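Chapter 4
Reading a Film Through Its First Half Hour

I've walked out of exactly one movie in my life, and I still feel a little bad about it. It was a slow one about a ferry crew, playing at the old one-screen theater in Kevville, and I gave up before anybody had said more than a sentence or two. A month later a friend lent me the disc and I loved it. Same movie! The only thing that had changed was me, sitting on my own couch with a blanket and a bowl of popcorn and no place to be.

So this chapter is about openings, and how much patience we owe them. In Chapter 3 we talked about endings, and you may remember I was pretty hard on twist endings (I stand by it). Openings are trickier to write about. You can't judge one properly until you've seen what it was opening, but most of us make up our minds long before that.

Let me start with the kind I call the slow door. A slow door movie lets you in a crack at a time. You get a street, a kitchen, somebody washing a cup, and you're expected to pick things up as you go. Voltholm, the mining drama we'll use all through this chapter, is my favorite one to teach with. It spends its first 8 minutes on a man getting ready for work. He never speaks. Students groan every single time, and then around the middle of the movie he skips one small step of that routine and the whole room gasps. They wouldn't have noticed it without those 8 minutes.

Then there's the kicked door. Guerreiro, our other main movie, begins in the middle of a chase with no names, no reasons and a great deal of broken fruit. It's terrific fun. It also leaves the movie with a debt, and I want you to watch how it pays that debt back, because for my money it takes too long. We stop dead for a dinner conversation in which four people explain to each other things they all know already. You've seen that dinner. It's in a hundred movies.

A word on terms before we go on. When I say "setup," I mean anything the movie needs you to know later. When I say "hook," I mean anything that makes you want to stay. One shot can do both jobs, and the good ones often do, but plenty of openings are all hook or all setup, and you should get used to saying which.

You'll also want to watch these movies twice, and I'd ask you to do the first viewing without a notebook. I mean it! Sit somewhere comfortable, put the phone in a drawer, and let the thing work on you (or fail to).

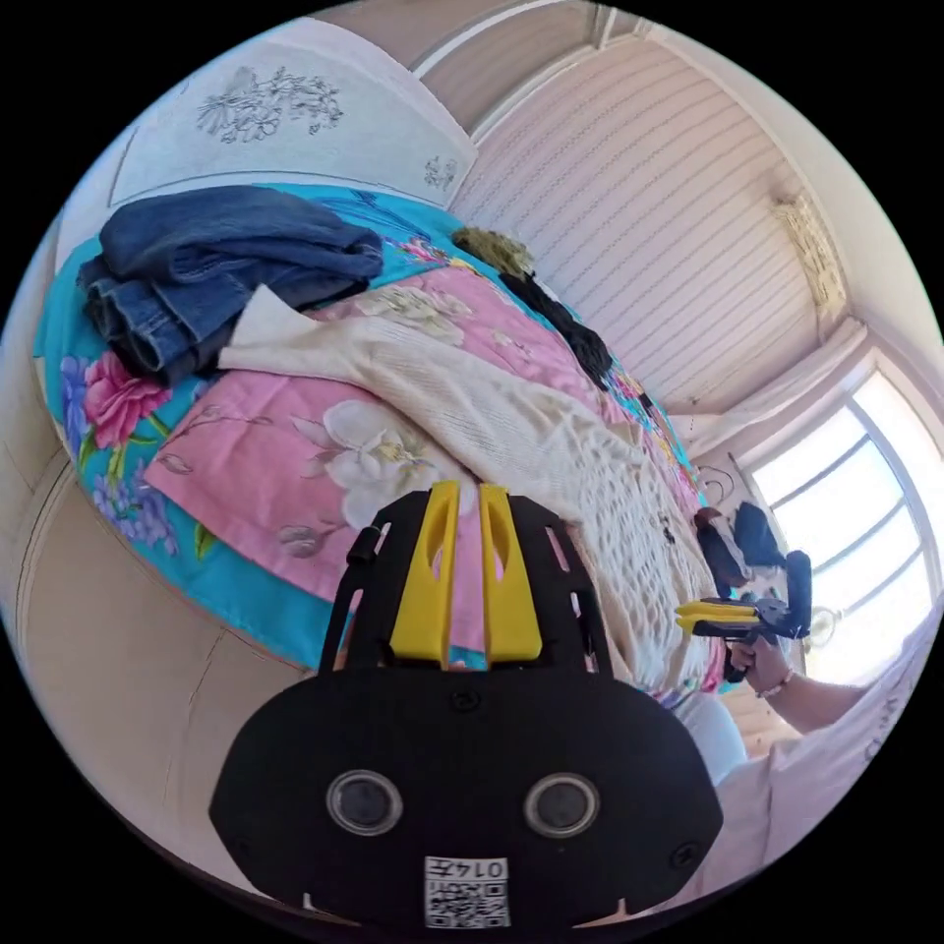 The second viewing is where the notebook comes out. Draw a line down the page. On the left, write what the movie has told you so far, and on the right, what you're guessing. With Voltholm the right side fills up fast and the left stays almost blank. With Guerreiro it's closer to even for the chase, and then the left side runs wild once that dinner starts. Keep these pages, as we'll go back to them in Chapter 6 when we get to suspense.

One caution about comedies. Plidby, which comes up at the end of this chapter, has an opening that seems to do nothing at all: two brothers argue over a parking space. Don't skip ahead. I wrote it off as filler my first time through, and I had to eat my words in front of a class of up to 100 people, several of whom had already spotted what the argument was really about.

4.1 The Slow Door

Cue up Voltholm and stop when the man picks up his lunch pail. Before you read on, write down everything you know about him, and next to each item, the shot that told you.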